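**Call for participants: household demonstrations with a hand-held gripper**
Rokness study group, Andport
April 6, 2020

If you've ever packed leftovers into a container while talking on the phone, you already have the skill we're hoping to learn from. We are looking for 30 adults to join the second round of our study on teaching kitchen tasks to robot arms, and we'd be very happy if you were one of them.

A little background first, and please bear with me, as I tend to get carried away with this part. For several years our group taught the arm by steering it with a joystick. It worked after a fashion, but people got tired and cross, and the motions they gave us were stiff and slow, nothing like the way they'd move at their own counter. So last year my colleague Bernadette Lenihan suggested we take the arm out of the room altogether and simply hand people the gripper. You hold it, you squeeze, you pick things up and put them down, and the camera on the gripper records what it sees. The arm learns from those recordings later, when you are at home with your feet up.

In our first round we collected 300 demonstrations this way, and the arm then closed a food container correctly in 108 of its own attempts. The joystick version of the same study never got it past 30. We were delighted – and also a bit puzzled, as the improvement wasn't spread evenly. Some people's demonstrations helped the arm a great deal and others hardly moved it, and we couldn't tell by watching which would be which. Our best guess is that it has to do with how people come in toward an object: whether they open the fingers wide early on, or wait until the last moment. That is the question for this round, and it's why we want new hands instead of the same few from our own hallway.

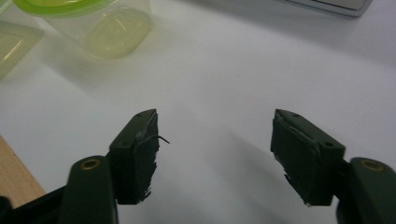

*The gripper open over the work table, food containers at the back.*

**What you'll be doing**

Each participant comes in for one visit made up of 5 short blocks, with a break between each. You'll sit or stand at a table, whichever you prefer, and move ordinary household things: containers, lids, cups, a folded cloth or two. We'll tell you what should end up where and leave the rest to you. Please don't try to move the way you think a robot would. If you fumble a lid and have to go back for it, keep going, as those recordings are often the ones we learn the most from.

The pads on the fingers are fabric-like and take a lot of wear, so they fray. A loose thread here and there is fine. If a pad starts to slip or come away, tell whoever is in the room and we'll change it before the next block.

**Who can take part**

- Anyone 18 or older who can comfortably hold and squeeze a hand tool
- Left-handed people are especially welcome (our first round was almost entirely right-handed, which I regret)
- No experience with robots, computers or cooking is needed
- If you took part in the Harb pilot, we're sorry, but we can't include you this time

**What you'll get**

Participants receive a grocery voucher and their bus fare, and there's tea and something to eat during the breaks. You can stop at any point and you'll still get the voucher. We record the view from the gripper and its position, but no sound. Hands and sleeves will show up in the recordings, so you may want to take off rings or a watch you'd rather keep private.

**When and how**

We hope to begin visits in May. We'll confirm your date only once the building is open to visitors, and if things have to move later, your place on the list stays yours. One person will be scheduled at a time, and the gripper and everything on the table will be cleaned between visits.

To put your name down, write to Borislav Vukčević at the Rokness front desk in Andport, with "Gripper study" at the top of your note. Please tell us which hand you use for most things, whether you'd like to sit or stand, and the times of day that suit you. Bernadette will be glad to talk over any worries you have before you sign up, however small they may seem.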